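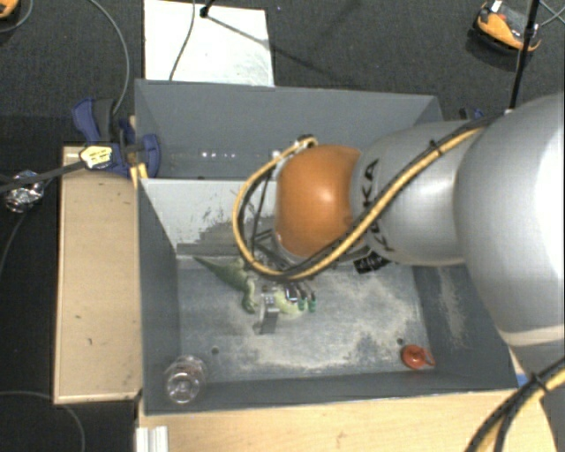
17 March 2021

Students at Plumberg Middle School put on two evening performances of "The Lighthouse Letters" last week, the first full-length play the school has staged in its new auditorium.

The play follows a family of lighthouse keepers who stop receiving mail from the mainland and begin writing their own. It was written by Jytte Ladefoged, who teaches English and drama at the school. She started the script in February of last year and finished it over the summer, after trying out several scenes with her drama club.

Students in grades six through eight filled all the speaking parts. The role of the older keeper was shared, with one student playing it in the first half and another taking over after the storm scene. A group of 8 musicians from the school orchestra played from the side of the stage, using music arranged by the students themselves.

"I wrote the mother's part with a much quieter ending," Ladefoged said. "The student who played her asked if she could read the last letter out loud, facing the audience. We tried it once in rehearsal and I changed the script that night."

The set was built in the school workshop during the lunch hour. It included a spiral stair on wheels and a lamp room that turned by hand — a job given to two sixth graders who stayed backstage for the whole show. Costumes came from the Gallardo Theater, which lent coats, boots and oilskins from its storeroom.

Ticket sales and a bake sale raised $3000. Half of the money will go to the drama club for lighting equipment, and the other half to the public library in Mutonholm, where the children's reading room is being repaired after a roof leak.

Principal's awards were given after the second performance to four students for their work on sound, makeup and stage management. The awards are normally presented at the end of the school year.

The cast has been invited to perform a shortened version at the Drirero Youth Drama Festival. That version will run without the orchestra and leaves out the harbor scenes. Rehearsals begin after spring break, and students who missed the first auditions may still sign up for the chorus at the main office.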